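Ticket: Garment rack leans, left upright out of square
Product: Prelgate freestanding rack, white/silver
Status: Open, awaiting parts
Category: Assembly / stability

Reported problem
Top bar sits level when empty. Once shirts are hung, the left upright moves out at the foot and the rack leans. Hangers then drift along the bar and garments bunch up. No visible damage to the bar or end caps on delivery.

Environment
Stone-effect floor, hard and smooth. Rack stands close to the back wall. Load at time of fault: 3 shirts on plastic hangers, 300 g each. Rated load is far above this.

Steps taken
1. Removed all garments. Lean reduced but did not clear.
2. Pulled both end caps and reseated the bar. Left socket has more play than the right.
3. Swapped the uprights left to right. Play stayed on the left side, so the upright is ruled out.
4. Tightened the foot screws with the 8 mm key supplied. No change.
5. Replaced the left end cap with a spare from a Jalutell rack. Fit too tight, bar would not seat. Removed.
6. Refitted original parts and hung one short-sleeved shirt for comparison.

Result of step 6
Left upright still slants down to its foot, right one drops straight. Orange hanger hook over the bar, white shirt hanging from it.

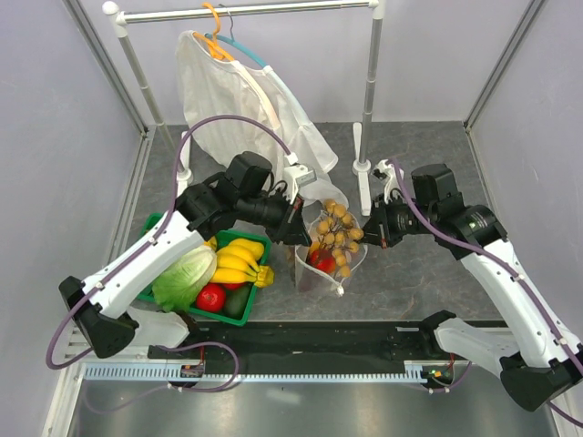 Reltetti: Check which end of the bar is in the left socket before ordering anything. On the 2000 series one end is swaged slightly narrower and belongs on the right. Reversed, it gives exactly this play, and swapping uprights won't show it.

Noted. Bar was not reversed in step 3 - only the uprights were moved. Will turn the bar end for end and retest with the same load. End cap order with Thepsuriya stays on hold until then.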